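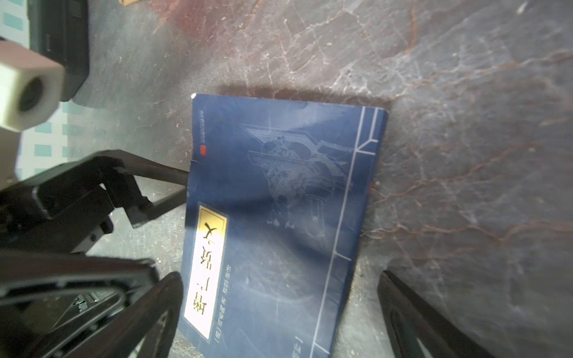
¿Qué hizo que la pinza perdiera los libros de tapa blanda durante el levantamiento? Un error en la estimación del ancho: el sistema cerraba los dedos según el contorno visto desde arriba y no corregía la medida cuando la cubierta estaba combada.

5.3. Análisis de los fallos de agarre

Figura 4. Pinza abierta con un dedo a cada lado de un libro de cubierta azul marino, sobre superficie de mármol.

De los 1000 intentos de la campaña de octubre, 160 terminaron en caída, y 158 de ellas comparten la misma firma en el registro de fuerza: un pico breve al contacto, una meseta falsa y un descenso brusco en cuanto la muñeca empieza a subir. ¡Rara vez un fallo se deja leer con tanta claridad! Las dos caídas restantes se debieron a una parada de emergencia y las excluimos del análisis.

La meseta nos tuvo entretenidos bastante tiempo. El controlador Erkitz la interpretaba como agarre firme, cuando lo que medía era la resistencia elástica de la cubierta al doblarse; el bloque de páginas seguía suelto entre los dedos. Fue Akihiko Matsuda quien propuso repetir el cierre a media velocidad, y ahí apareció (con una nitidez que todavía nos entusiasma) un segundo escalón de fuerza, el del bloque.

Con ese dato modificamos el criterio de cierre: la muñeca no sube hasta detectar ambos escalones. En una nueva serie de 454 intentos con el conjunto Postwood, las caídas bajaron a nueve. Queda abierto el caso de los cuadernos muy finos, en los que los dos escalones se solapan y el detector espera hasta agotar el tiempo límite; lo retomamos en la sección 6.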